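3.2 Belt surface and item visibility

The sorting line at the Gostville site carries light tableware, mostly cups and shallow dishes, past a fixed station where each item is moved to a tray. The belt is green with a matte finish and is bordered along the front by an aluminum rail. Two surface effects were considered before any placement data were recorded: wear marks on the belt and reflections from the ceiling lights.

Wear marks were mapped on a single belt section over one shift. Most were short streaks running in the direction of travel, with a smaller group of scuffs near the middle of the belt width. None was deep enough to be felt by hand. Reflections were harder to map, as they stay in place while the belt moves under them. An item that passes through a bright patch loses part of its outline for a short time – longer for pale items than for dark ones.

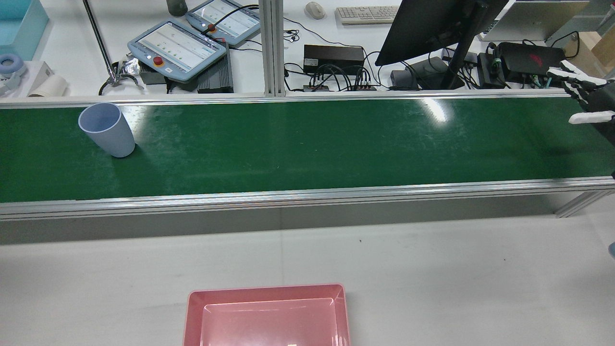

Figure 4. Belt section at the Gostville station with one pale lavender-blue plastic cup standing upright. A pink tray lies on the gray table in front of the rail, and a patch of glare shows on the belt near the center-right.

For this reason the cup set was restricted to plain colors without print. Pale cups were kept in the set even though they gave the weakest contrast under direct light, because they make up a large share of the tableware handled at the site. The rim proved the most useful feature for locating an upright cup. Its opening remains visible from above over most of the belt width, while the side wall can merge with the belt wherever the light is uneven. Shadows were not used for locating items, as their length changed with the position of the cup relative to the lamps.

A total of 689 placements were recorded at Gostville and nearly 115 at the second site, Brundavdale, where the belt is narrower and the lighting is diffuse. Each record holds the item type, its distance from the front rail, its orientation (upright, inverted or lying) and whether it was inside or outside a glare patch at the time of pickup. Records with more than one item within reach were marked and treated separately in Section 4.

Trays were placed on the table on the near side of the rail, with the long side parallel to the belt. A raised wall was required on all sides, following the Preda layout, so that a cup set down off-center would remain in the tray. Of the Gostville records, 61 were excluded from the timing analysis. In these cases the tray had been moved between placements – usually during cleaning – and the travel distance could not be recovered. They were retained for the orientation counts, where tray position has no effect.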